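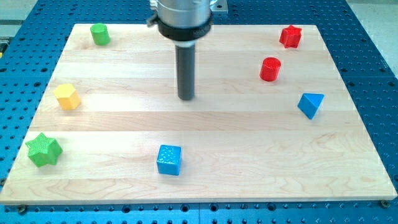
Faraji Kashindye objected, on reading an early draft, that "near the edge" and "around the edge" are different answers and should never have been given the same code. A person who says "near the edge" is talking about one block. A person who says "around the edge" is talking about all of them at once, and has already decided that the blocks belong together. We accepted the point and coded all 539 answers again. The results below use the second coding only.

Figure 2. Edge layout on the joined wooden board, with green, red, blue and yellow blocks.

3.2 Board and blocks

All layouts in the Pladton sessions were set out on a light-colored wooden board made of planks joined lengthwise. The planks run from side to side as one faces the board. In the first round we used a plain white sheet, and people found it hard to say where on the sheet a block was without pointing. With the board, several of them began to use the grain and the joints between the planks, as in "on the second strip from the back." We had not planned for this, but we kept the board, and we treat such answers as a separate class (surface marks) in Section 4.

The board lies on a blue table with a regular grid of holes. The table can be seen on all sides of the board, so a person can also place a block by its relation to the table. Very few did. The holes were mentioned in 6 answers, always by people who had been given no time limit.

The blocks are solid plastic shapes in four colors. Color is the first thing most people name, and it is often the only thing they name when it is enough to pick out the block. In the layout in Figure 2 there is a single yellow block, so "the yellow one" will do. Green is shared by two blocks, and a person has to add something, either the shape or the place. For the green cylinder, which stands on its flat end in the upper left area near the back of the board, both kinds of answer were common. "The green cylinder" and "the green one at the back left" were each given many times, and some people gave both together.

3.3 Procedure

There were 25 people in the study, all adults living in Pladton or Isitz. Each was shown 20 layouts taken from the Moschos list, in mixed order, and was asked to write one sentence telling another person where a named block was. We did not tell them which words to use. Answers with no place word and no color word were left out, as were those we could not read.

Layouts fell into three groups: edge, cluster and row. In an edge layout the blocks are spread around the outer part of the board. In a cluster they touch or nearly touch, and in a row they follow one plank. The Lutum group used only clusters and rows in its October sessions, so our edge results cannot be set beside theirs.

Edge layouts drew the longest sentences. When blocks are far apart, a neighbor is of little help, and people turned to the corners and sides of the board. They also disagreed more about "front" and "back." Most took the front to be the side closest to them. A few used "top" and "bottom" throughout, as if the board were a page, and these were coded as back and front.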